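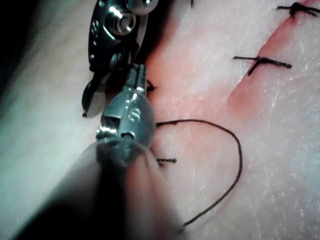

Dark suture knot right at the edge of the tissue, instrument tip up close to it

Needlework for Clinicians > Practice and Technique > Knots sitting on the edge: leave them or move them?

islaskinner
Posted 3 Sep 2023

Hello everyone, and thank you again for all the kind help with my running stitch back in May, I still go back and reread that thread when I'm having a bad evening. My new question is about where the knot ends up. Look at the little dark knot in the picture, sitting at the tissue edge. Mine end up in that spot nearly every time. I take my bite, I pull through, I lay down the first throw nice and flat, and by the time I've snugged the third one the whole knot has crept over and parked itself on the edge like it pays rent there.

I was taught on the Trulormont course that a knot should lie off to one side, over the place where the needle went in or came out, and that you nudge it there with the last pull. But then a second instructor on the very same course told us not to fuss with it and to worry about tension. I'm keeping a practice log (a plain spiral notebook, very glamorous) and I'm at 206 knots since I started writing them down, and I would love to know if I'm building a bad habit into all of them.

I use Flurnalon thread, the braided one, on the Voltau two-layer pads. Any thoughts very welcome, and please don't be shy about telling me I've got it wrong.

Isla

---

brindlecat
Reply 1

Off to one side, every time, and I'd be firm about it. A knot on the edge gets in between the two sides you're trying to bring together, and it makes the next stitch awkward too, as your eye goes to the lump instead of the line. The fix is pretty easy. On your second throw, pull toward the side where you want the knot to live. You don't need a big dramatic tug, just change the direction of your hands a little before it tightens up. If you wait until the third throw to move it you'll either fray the thread or drag the tissue along with it.

Lovely to hear the running stitch is going better, by the way!

---

IwonaSzulc
Reply 2

Hello Isla. I'm going to disagree with brindlecat, gently, because I think it depends on what you're closing and how deep you are. On skin, yes, I want that knot to the side where it won't bother anyone. When I'm teaching deeper layers I care a good deal more about whether the knot is square and whether the edges meet without being strangled. I've watched trainees lay a perfectly decent square knot and then spoil it by hauling it sideways for the sake of tidiness. You can turn a square knot into a slip knot that way without ever noticing - one strand goes straight, the other wraps around it, and it looks fine until something pulls on it.

So my question back to you would be: are your knots square? Cut one of your 206 off the pad and look at it under a good lamp. If the loops mirror each other, you're doing well, and I would leave the position alone for a few weeks.

Iwona

---

brindlecat
Reply 3

I don't haul anything, Iwona, I said a small change of direction. :) And I said second throw for exactly the reason you give, it isn't locked yet. I've taught it that way for years and we check for slips.

---

IwonaSzulc
Reply 4

Fair enough, and I'm sorry, I was reading "drag" into it where you had warned against it. I still think a beginner has a limited amount of attention to spend in the second or so while the throw comes down, and I'd want all of it on the tension. We can agree to teach it in a different order.

---

marshmallowpete
Reply 5

Long-time reader and mostly a vet tech, so take this with as much salt as you like. When I had creeping knots it was nothing to do with my hands' direction at the end. My bites were uneven. I was taking a generous bite on the near side and a stingy little one on the far side, and of course the knot slid toward wherever there was less to hold it. Once I drew two faint lines on my pad, same distance out from the cut on both sides, the knots calmed down on their own. You might find you have nothing to fix at the knot end at all.

Also what length are you leaving on the tails? Long tails flop back across the edge and make the knot look like it's sitting somewhere it isn't. I misjudged a whole row of mine that way and felt very silly.

---

islaskinner
Reply 6

Oh this is so helpful, all of it. OK, reporting back from the kitchen table:

I cut off seven knots and looked at them with my reading glasses plus the lamp from the sewing machine. Five were square. Two were definitely slips, and I'd written "good one!" next to one of those in the notebook, so that's humbling.

Pete, I went and looked at my bites and you have me exactly. The far side is much smaller, and it gets worse as I go along the row (I think my wrist runs out of room and I don't bother to re-grip the needle). Tails are all over the place too, I've been cutting them by feel.

Iwona, if I'm getting slips without even trying to move the knot, does that mean I'm not crossing my hands?

---

IwonaSzulc
Reply 7

Most likely, yes. With a hand tie, the strands need to change sides between throws, and if you pull up on one strand instead of keeping both low and level, you get the slip even when you crossed properly. Try it slowly with a length of thick cord tied around a chair leg. Two colors if you have them, so you can see which strand went where. I know it feels like going back to kindergarten but I still do it when I've been away for a while. Then do it instrument style as well, short tail, wrap over for one throw and under for the next.

And please don't cross out "good one!" in your notebook. Write underneath it what you found. You'll like having it later.

---

brindlecat
Reply 8

Cord on the chair leg is great advice. And the re-gripping matters a lot! If the needle isn't coming in square to the surface you can't take a fair bite on the far side, however hard you concentrate. I'd fix that first, then the tension, and then come and argue with me about the knot position.

---

tolliver_j
Reply 9

Anyone else find that the braided Flurnalon grabs on the first throw and won't slide down? I went over to a monofilament for practice and my knots go where I put them, though I do need an extra throw or they loosen up on me. I did 32 in a row the other night and was pleased with nearly all of them. Might be worth a spool of each.

---

IwonaSzulc
Reply 10

Braided does grab, tolliver, and for a learner I count that as a kindness as it holds the first throw while you sort out the second. But yes, it will also hold it in the wrong place quite happily. Learning both is a good idea. Just don't change thread and bites and tying method all in the same week, Isla, or you won't know which of them helped.

---

marshmallowpete
Reply 11

There's a little tension drill in the Siddiqui workbook, if you can find a copy, where you close a slit in a bit of damp chamois cloth. It puckers the moment you pull too hard, so it tells on you right away. Much less forgiving than the pads, and cheaper.

---

islaskinner
Reply 12

Chamois ordered! I've also stolen two colors of cord from my daughter's friendship bracelet kit (with permission, and a promised ice cream). I drew the lines on my pad like Pete said and did a short row this morning, re-gripping every time even when I didn't feel like it. The knots were still toward the middle but they weren't lumped right up on the edge, and the bites looked like twins for once.

I'm staying on the braided thread until I get to 401 in the notebook, which is where the page numbers run out, and then I'll try tolliver's monofilament. I'll post again once I've cut a few more off and had a look. Does anyone measure their tails, or does everybody do it by eye?

---

brindlecat
Reply 13

By eye now, but I used to keep a scrap of ruler taped beside the pad. Tape it on the side you cut from or you'll never look at it.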